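Chest of drawers

A chest of drawers is a piece of furniture made up of stacked drawers within an upright case, used mainly for storing clothing and household linen. It developed from the lidded chest, in which items at the bottom could be reached only by removing those above.

Early forms had a single drawer beneath a lifting lid. Later examples commonly have 3 or 4 rows, with the top row often divided into 2 smaller drawers. Drawers run on wooden bearers or, in modern work, on metal slides. Joints are dovetailed, pegged or glued.

Handles vary with period and region, and include rings, bars, cup pulls and round knobs. Tall chests should be fixed to the wall to prevent tipping.
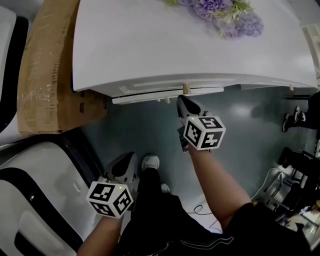 White drawers with small round brass knobs, the lower one partly open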